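Looking after old papers and keepsakes at home

My grandmother left me a biscuit tin of ration books, letters and election leaflets from the years her country was run by generals, and I've learned most of this by getting it wrong first.

Take the metal off

Paper clips and staples rust right into the page. Ease them open with a thin plastic edge – never pull! – and keep the sheets in the order you found them.

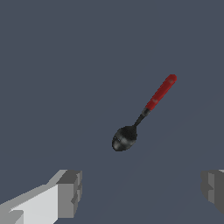 Skip the tape

I once taped a torn 31-page party pamphlet from end to end and I still wince when I open it (brown stripes everywhere). A plain paper folder holds the pieces together just fine.

Write names in pencil

Soft pencil, on the back, near the edge. My neighbor Sølve Dalen went through 300 family letters this way over one September, and now his kids know which uncle was in exile and which one was just bad at writing home.

Find a boring shelf

Attics get too hot and basements get damp, so mine live in the hall closet.

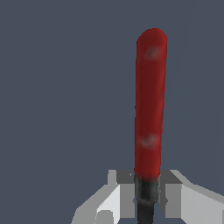

I check on them every 3 months or so, mostly for silverfish, and I always end up sitting on the floor reading until dinner's late.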